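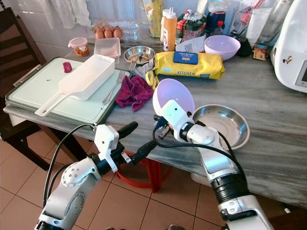 Nov 17, 2020

Back on the sourdough starters after a week away, and I'm happy to say the rye jar from Lelton came through just fine on its own in the cold room. I fed it 50 g of rye and 50 g of water, same as before, and left it on the shelf by the door where it seems happiest (I know, I know, jars don't have feelings).

The white starter is another story. It smells sharp, a bit like nail polish, and I think I have been starving it. Two feeds a day from now on, and I'll switch to the Stidmont flour once the old bag runs out – please don't open the new one yet! 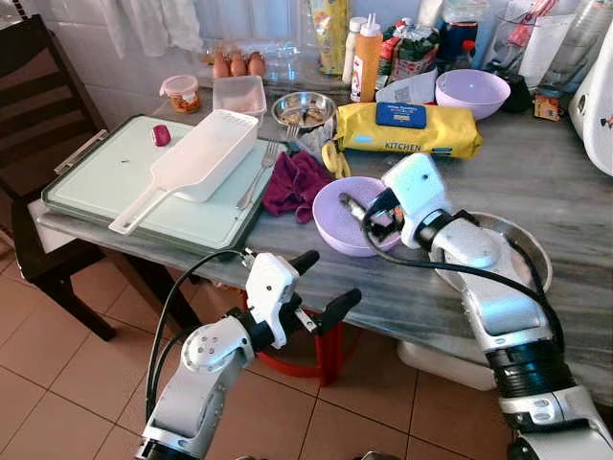
Notebook 2, p. 40

Test dough, for whoever picks this up next: 500 g flour, 40 g rye starter, salt as usual. I held back a splash of the water and was glad of it, as the Lammers flour drinks less than I remember and the dough was already slack after the second fold. Next time I'd like to try a longer rest before the salt goes in.

Still to do: label the lids, write to Pliralside about the proofing baskets, and ask if they can ship before December. The crumb notes from the last bake are on the loose sheet tucked in the back cover.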